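# Setting up a cup-to-bin test for a robot hand

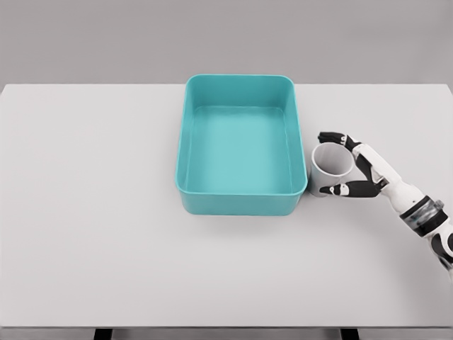
*The cup task in simulation: fingers around the cup, bin right beside it.*

People ask us whether a robot can clear the table yet. We test that one chore at a time, and the first is putting a cup in a bin. These steps assume you already have a simulated arm and hand that will move on command.

## 1. Set the table

Use a plain, light table with a single open-topped bin and a single cup. Leave everything else off for now. Cutlery and plates come in at step 5.

Start with the cup standing upright. A cup on its side is a separate task and needs its own score sheet.

## 2. Write down what counts as done

Ours reads:

- the cup is inside the bin
- the hand has let go and moved clear
- the bin is still upright on the table

Give each attempt 60 seconds. If time runs out, mark it as a fail, even if the cup is in the air over the bin.

## 3. Check the grasp by hand

Before training anything, drive the hand to the cup yourself. Bring the fingers in behind and the thumb across the front, then close slowly. If the cup sits close to the bin, watch the fingertips. Imad Sfeir lost an afternoon to a thumb that kept catching the rim on the way up. Raising the lift height by 13 mm fixed it.

## 4. Run the batch

We run 4000 attempts overnight, shifting the cup's starting spot each time. Save the random seed with every result so you can replay the bad ones. Our Farah controller finished 85 per cent of its last batch. Most of the failures were tipped cups.

Sort failures into tipped, dropped, missed and timed out. Colton Lévesque keeps a fifth column for "weird", and it does get used.

## 5. Add clutter, one item at a time

Add a plate and rerun the batch. Then add a fork. Scores will drop, so keep the clean-table number for comparison.

## So, can it do the dishes?

No. It can put a cup in a bin on a tidy simulated table. A real kitchen has wet mugs, glare off the counter and somebody reaching past for the kettle, and we haven't scored any of that. Moving the task to a real bench is covered in the next page, along with the colour and lighting settings you'll need to change first.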